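빗 하나 넣을 바구니를 찾는 데 한 달이 걸린 이야기

2022년 3월 30일

지난번 글에 화장대 정리는 언제 올라오냐고 물어보신 분이 계셔서 드디어 씁니다. 사실 화장대라고 부르기도 민망한 게, 저희 집에는 화장대가 없어요. 침실 창가에 놓인 폭 좁은 선반이 화장대 노릇을 하고 있고, 그 위에 로션이며 머리끈이며 영수증이며 (왜 영수증이?) 온갖 게 올라와 있습니다. 작년 10월에 이사 오면서 "여기는 나중에 제대로 하자" 하고 미뤄 둔 자리인데, 그 나중이 해를 넘겨 버렸네요.

이번에 제일 먼저 손댄 건 빗이에요. 빗을 어디에 둘 것인가. 이게 은근히 어려운 문제거든요. 저는 머리가 허리 가까이 내려오고 숱도 많아서 하루에 빗을 몇 번씩 씁니다. 아침에 한 번, 머리 감기 전에 한 번, 말리고 나서 한 번, 자기 전에 또 한 번. 그러다 보니 빗이 온 집 안을 돌아다녀요. 욕실 세면대, 소파 팔걸이, 식탁 위, 심지어 냉장고 위에서도 나온 적이 있어요. 출근 전에 빗 찾느라 5분씩 허비하는 게 너무 싫어서, 빗의 집을 하나 만들어 주기로 했습니다.

처음 생각한 건 서랍이었어요. 선반 밑에 얕은 서랍이 하나 달려 있어서 거기 칸막이를 넣고 빗을 눕혀 봤죠. 보기에는 정말 깔끔했는데 사흘 만에 포기했습니다. 서랍을 열고, 빗을 꺼내고, 서랍을 닫고, 빗고, 다시 열고, 넣고, 닫고. 적어 놓고 보니 별것 아닌 것 같은데 아침에는 이게 다 일이에요. 저는 뚜껑 하나, 문 하나만 있어도 물건을 제자리에 안 넣는 사람이더라고요. 그릇장도 문짝 달린 칸은 늘 텅 비어 있고 그 앞에 그릇이 쌓여 있으니 말 다 했죠.

그다음은 컵이었습니다. 손잡이가 깨진 머그컵에 빗을 꽂아 뒀는데, 제가 쓰는 게 머리 부분이 넓적한 패들 브러시라서 위가 너무 무거워요. 머리를 위로 꽂으면 휘청거리고, 거꾸로 꽂으면 아예 들어가지를 않고요. 결국 새벽에 커튼 걷다가 팔꿈치로 쳐서 컵이 바닥으로 떨어졌습니다. 다행히 러그 위라 더 깨지진 않았지만 그 컵은 그날로 은퇴했어요.

벽에 거는 것도 해 봤어요. 접착식 고리를 사서 벽지에 붙였는데, 저희 집 벽지가 오돌토돌한 종류라 이틀 버티고 떨어지더라고요. 그것도 한밤중에요. 자다가 탁! 소리가 나서 심장이 내려앉는 줄 알았어요. 고리는 지금 현관문 안쪽에 붙어서 우산을 들고 있습니다. 매끈한 철문에는 잘 붙네요.

그래서 마지막으로 떠올린 게 바구니예요. 뚜껑 없고, 위가 트여 있고, 그냥 툭 던져 넣으면 되는 것. 그런데 막상 찾으려니까 마음에 드는 게 없어요. 라탄은 예쁜데 머리카락이 사이사이에 끼면 빼기가 너무 힘들고 (예전에 써 봐서 압니다), 천 바구니는 화장품 가루가 묻으면 답이 없고, 철제는 선반에 긁힌 자국이 남을 것 같고. 인터넷 장바구니에 19개까지 담았다가 다 지웠어요. 정말 빗 하나 넣겠다고 이럴 일인가 싶었습니다.

결국은 플라스틱이었어요. 하얗고 조그맣고, 몸통에 구멍이 숭숭 뚫려 있고, 위로 가느다란 손잡이가 둥글게 달린 바구니요. 어릴 때 할머니 댁에 가면 이런 데에 귤이며 빨래집게며 담아 두셨던 기억이 나서 보자마자 반가웠어요. 값도 부담이 없었고요. 비싼 걸 사야 정리가 되는 줄 알았던 과거의 저에게 한마디 해 주고 싶네요.
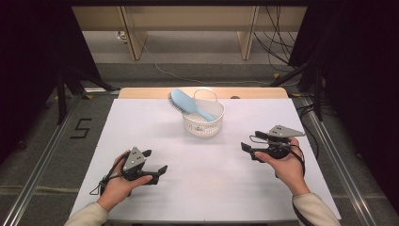
하얀 바구니에 걸쳐 놓은 하늘색 빗.

이 조합이 저는 참 좋아요. 흰색에 하늘색이라니, 봄 같지 않나요? 빗은 손잡이가 길어서 바구니 안에 얌전히 쏙 들어가지는 않는데, 저는 그게 오히려 편하더라고요. 비스듬히 걸쳐 두면 손만 뻗어도 바로 잡히니까요. 예쁘게 꽂아야 한다는 부담이 없어서 다 쓰고 나면 저도 모르게 바구니 쪽으로 손이 갑니다. 서랍으로는 사흘도 못 갔는데 바구니는 오늘로 17일째예요. 제 기준으로는 대기록입니다.

써 보니 좋은 점이 몇 가지 더 있었어요. 우선 손잡이가 있으니까 통째로 들고 다닐 수 있어요. 선반 먼지 닦을 때 번쩍 들었다가 다시 놓으면 끝이고, 주말에 거실에서 드라마 보면서 머리 말리고 싶을 때도 바구니째 들고 나가면 돼요. 돌아올 때도 바구니째 들고 오고요. 예전 같으면 빗은 소파에, 머리끈은 테이블 밑에, 집게핀은 쿠션 사이에 흩어져 있었을 텐데 이제는 다 같이 나갔다가 다 같이 돌아옵니다. 소풍 다녀오는 것 같아서 괜히 웃음이 나요.

구멍이 뚫린 것도 마음에 들어요. 빗을 씻고 나서 물기가 조금 남아 있을 때 컵에 꽂아 두면 바닥에 물이 고이는 게 늘 찜찜했거든요. 물론 다 말려서 넣는 게 제일 좋지만, 사람이 늘 그렇게 부지런할 수는 없잖아요. 바구니도 같이 물로 헹궈서 창가에 엎어 두면 금방 마르고요.

아, 빗 씻는 얘기가 나온 김에. 여러분은 빗을 얼마나 자주 씻으세요? 저는 부끄럽지만 이번에 정리하면서 처음으로 제대로 씻었어요. 머리카락이야 그때그때 떼어 냈지만, 솔 뿌리 쪽에 회색 먼지 같은 게 끼어 있는 걸 보고 좀 충격을 받았답니다.

제가 하는 방법은 별것 없어요. 먼저 꼬리빗 끝으로 엉킨 머리카락을 살살 들어 올려서 다 빼냅니다. 이때 억지로 잡아당기면 솔이 휘어 버리니까 가운데에서 바깥쪽으로 조금씩 밀어 주세요. 그러고 나서 대야에 미지근한 물을 400ml 정도 받고 샴푸를 한 번만 펌프해서 풀어요. 빗을 푹 담그지는 않고 솔 부분만 물에 대고 찰랑찰랑 흔들다가, 안 쓰는 칫솔로 솔 사이를 문질러 줍니다. 패들 브러시는 쿠션에 작은 숨구멍이 있는 제품이 많아서 통째로 담그면 그 안에 물이 들어가서 잘 안 빠져요. 저도 예전에 모르고 담갔다가 빗을 때마다 이마로 물이 똑똑 떨어져서 당황한 적이 있습니다. 다 헹군 다음에는 수건 위에 솔을 아래로 엎어 놓고 하룻밤 두면 돼요. 나무 빗은 물에 약하다고 하니 이 방법은 쓰지 마시고요.

빗이 자리를 잡고 나니까 나머지도 슬슬 움직이기 시작했어요. 이게 참 신기하죠. 로션은 매일 쓰는 것만 남기고 나머지는 욕실장으로 보냈고, 샘플은 여행 갈 때 쓰겠다고 모아 둔 게 한 봉지였는데 열어 보니 언제 받은 건지도 모르겠는 게 대부분이라 과감히 버렸습니다. (발뒤꿈치에 바를까 3초쯤 고민했어요.) 머리끈은 손잡이에 걸어 봤다가 자꾸 흘러내려서 그냥 바구니 바닥에 깔아 두기로 했어요. 그 위에 빗이 걸쳐지는 식이라 머리끈 꺼낼 때 빗을 한 번 들어야 하긴 하는데, 어차피 머리를 빗고 나서 묶으니까 순서가 딱 맞더라고요.

아직 해결 못 한 건 실핀이에요. 바구니에 넣었더니 구멍으로 쏙쏙 빠져나와서 선반 위에 흩어지고, 그러다 청소기에 들어가서 드르륵 하는 무서운 소리가 나고. 지금은 사탕 통에 담아서 바구니 옆에 뒀는데 그 사탕 통에 뚜껑이 있어요. 네, 뚜껑이요. 제가 어떤 사람인지는 위에서 말씀드렸죠. 벌써 뚜껑 위에 실핀이 쌓이고 있습니다. 클립 붙여 두는 자석 통이 괜찮다는 얘기를 들어서 문구점에 가면 한번 보려고요.

그리고 하나 더 고백하자면, 빗이 너무 편하게 자리를 잡은 걸 보고 남편이 자기 면도기도 거기 넣기 시작했어요. 바구니 하나에 머리끈, 빗, 면도기까지 들어가니까 슬슬 예전 선반의 기운이 느껴지길래 단호하게 빼 달라고 했습니다. 그랬더니 자기도 똑같은 바구니를 사 달래요. 같은 걸로 하나 더 살지, 섞이지 않게 다른 색으로 살지 고민 중이에요. 같은 모양을 나란히 두면 예쁠 것 같기는 한데 둘 다 하얀색이면 분명히 서로 헷갈려서 싸울 거고…….

다음 글은 욕실장 편이 될 것 같아요. 선반에서 쫓겨난 로션들이 지금 전부 그리로 몰려가서 문이 잘 안 닫힙니다. 혹시 좁은 욕실장 쓰시는 분들, 키 큰 샴푸 통은 어떻게 두시는지 댓글로 좀 알려 주세요. 눕혀 두면 새고 세워 두면 선반에 걸려서 도무지 방법을 모르겠어요. 실핀 보관법도 환영합니다!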